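August, late evening

I came to the workshop after supper with the intention to stay one hour, and I stayed almost three. The others were gone by eight. I like this time best, when the compressor is off and I can hear if a joint makes a noise that it should not make.

The plan for tonight was the memory. We have a pile of old office computers from Samham, who closed their upstairs office and let us carry away what we wanted. Our arm should learn to take them apart, so that the good parts can be sold and pay for the electricity. In spring it was a joke between us. Now it has a name, Utimow, and a shelf of its own, and I have a notebook which is nearly full.

First I had to find again the corner of the case, because yesterday somebody cleaned the table and the tower was not in its old place. I laid it on its side with the panel off and touched the corners one after another. The difference from the saved position was 16 millimeters in one direction and almost nothing in the other. I wrote the new values over the old ones and then was sorry, because I should keep the old ones too. I wrote them again from memory on the last page.

Then I drove the arm down slowly, at 3 percent speed, with my hand on the stop button. It is boring to watch and also not boring. My shoulders were hard as wood when it was finally low enough.

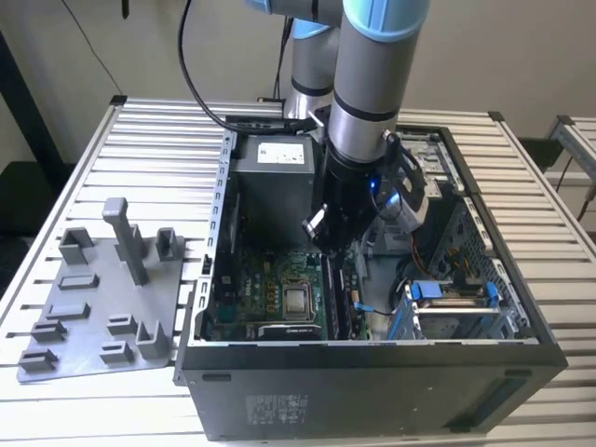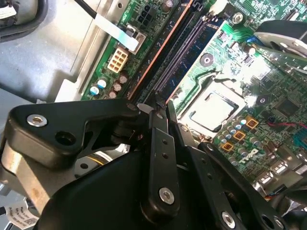

Zondside Shared Workshop - Robot Group

The approach from above is good now. I am satisfied with it. What I do not like is how little room is left between the drive cage and the memory. On paper there is enough, but on paper I forgot that the gripper is wider on one side than on the other. If I turn the wrist by 30 degrees it should pass with a better distance, and then the fingers do not come to the module straight, so I must correct this again in the last step. I made a drawing. It is an ugly drawing but I understand it.

The second problem is the light. The processor has a flat metal top and it shines back into the wrist camera, and there is a bright spot on the board next to it. With such a spot the program can easily believe in an edge that does not exist. I tried a lower exposure and the slots became too dark to separate the blue one from the black one. Maybe a piece of baking paper in front of the lamp will help. At home we have a roll, I must remember to bring it.

I also thought a long time about the latches. A person opens them with two thumbs and does not think. For the arm it is two different movements, and the force must go outward and not down into the board. Cheema, the small program that I wrote for the gripper force, only knows how to close and open. It does not know how to push. So there will be a Cheema number two, and I already know that it will cost me all my free evenings until the cold weather.

The plate with the printed holders can stay as it is. I wanted to change the low slots, because I find them a little shallow, but the print takes the whole night and we have not much gray filament left. I will wait until I have a better reason.

Before I went home I looked at the counter in the controller. It shows 2,343 movements since we reset it. I do not know if this is much for such an arm. For me it is much, I was standing next to it for most of them.

For tomorrow: baking paper, the short hex key from the kitchen drawer, new batteries for the caliper. Ask the group if we can put tape on the table where the case must lie, and please no cleaning there. Also save the old values before I write new ones!

It was raining when I locked the door. I had the notebook under my jacket the whole way and only the cover became wet.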